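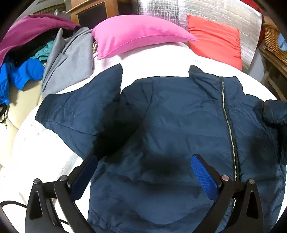

Folding padded jackets: hand-held demos vs teleop

Grurwood » Manipulation » Methods

fmerrick
We've got 847 hand-held gripper demos of garment folding, two of us collecting. The policy does well on shirts and badly on padded jackets. It grips the shell, the filling shifts and the sleeve ends up somewhere new. Is it worth adding more demos, or is the method wrong for this?

tquinlan
More demos, but change the starting states. If the jacket is always spread out face-up on the bed, the policy only learns that.

Keith M
Disagree. Wide-angle wrist view and dark nylon is the problem. It can't see the quilting well enough to pick a grasp point. I'd add a second view before collecting anything else.

tquinlan
Then you lose the main benefit, which was collecting in people's homes with one tool.

fmerrick
Same navy jacket, same bed, zip side on the right again: 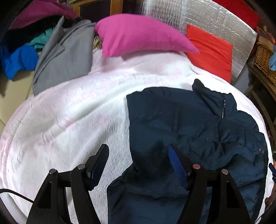
How long an action chunk should I use for folding?

We settled on 2 seconds at Evholm. With 4 it carried on with a fold after the fabric had slipped.

lindsay_d
Which split did you test on? If the test jackets were in the training set, the score for shirts may be flattering too.

fmerrick
Held-out garments, same rooms. I take the point about rooms.

Keith M
So you don't know yet whether it's the jacket or the room. I'd still try the second view.

lindsay_d
Run the new rooms first, it's cheaper. Post the numbers either way please.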